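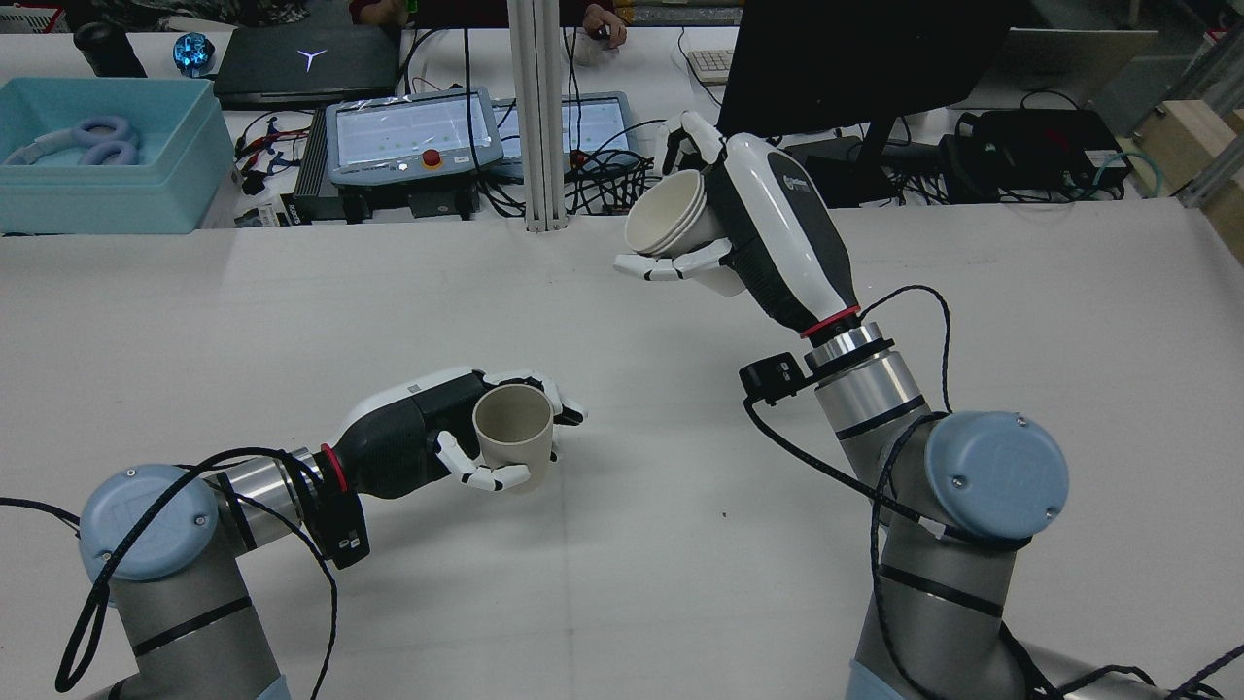 How long does it take to set up an open day like this one?

"Eight days, and we could have used nine," says Sneha Pant, laughing. She runs the workshop side of things at Nemano, and when I arrived on Tuesday, May 16, 2023, she'd already been on her feet since before breakfast and was still talking at a terrific speed.

I'd gone along expecting to stand behind a rope with a leaflet. Instead I was handed a cup of tea and taken straight to the two-armed bench, where a single paper cup was in one hand and a stack of them in the other. I could have stayed there all afternoon (I very nearly did!).

"Everybody asks for the fast stuff," Pant says. "They want to see something thrown or welded. Then they come to the cups and go quiet. You can see them thinking about their own fingers."

Why cups, though? Jericho Cabanatuan, who writes the grasping software, has plainly been asked before and doesn't mind at all. "A paper cup is horrible," he tells me with real delight. "It's light, it gives when you squeeze it, and it slides about. If you hold it too gently you drop it, and if you hold it too hard you've got an oval. And when they're nested they stick together, a bit like they do at a children's party when you're in a hurry."

He reckons the team has gone through roughly 200 cups since April, and he has kept one of the worst casualties on his desk as a pen pot. It leans.

What I hadn't understood before is how much of the job is two hands agreeing with each other. Cabanatuan talks about it the way some people talk about dancing. "One arm on its own, fine, we know how to do that. With two, each of them has to know where the other one is, and how fast it's going. My first attempt, they just sort of bumped knuckles. I was quite fond of it."

The fingers are what drew most of the visitors in. Leonora Manalastas had come over from Dondent, a small firm that packs dental supplies, with a notebook full of questions. "Our trays are awkward shapes, and a plain two-jaw grabber makes a mess of them," she says. "I wanted to see a thumb doing some work. I've been hearing about hands like this for years and I'd never stood next to one." Did it change her mind about anything? "It made me want to bring my engineers, which is going to be a difficult conversation about petrol."

She also asked about the cables, a question I'd have been too shy to put. Pant was thrilled. "Cables are my whole life," she says. "The arm turns, the cable has to turn with it, and if you've left it too short you find out very suddenly. We re-routed one of them on Sunday night."

By closing time 173 people had signed the book, among them a whole class from Baluyot who wanted to know if the robot could do a handstand. Cabanatuan drew them a picture of what would happen if it tried. Pant says the next visit day will probably be in the autumn, once the new flooring is in, and that she'd like to put out more chairs.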